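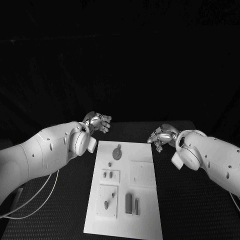 Short Fiction

The Ferry to Uvenham

Lakmal Pramanik inherited his uncle's ferry in August, along with 200 life jackets and a goat. The ferry held five people. The goat held grudges.

He ran it from Wakau across to Uvenham, where everyone already owned a boat.

"Business will pick up," said Mrs. Salminen, who had never paid.

By the end of the month he had sold three tickets, all to her cousin, who kept forgetting his hat on the wrong side.
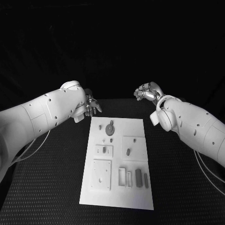 The Inspector

The inspector came at noon and asked who the captain was. Lakmal looked at the goat a little too long.

"And if it sinks?"

"Then we have jackets," said Lakmal — the one part of the business he was sure of.
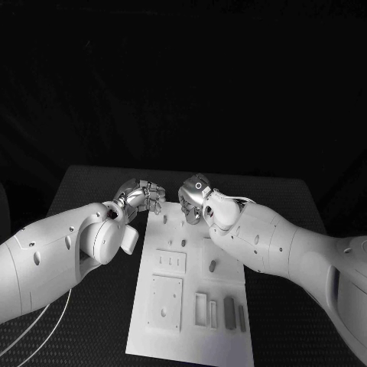
"Does the goat have a ticket?" the inspector asked.

"She has a season pass," said Lakmal.

The inspector wrote that down and asked what one cost.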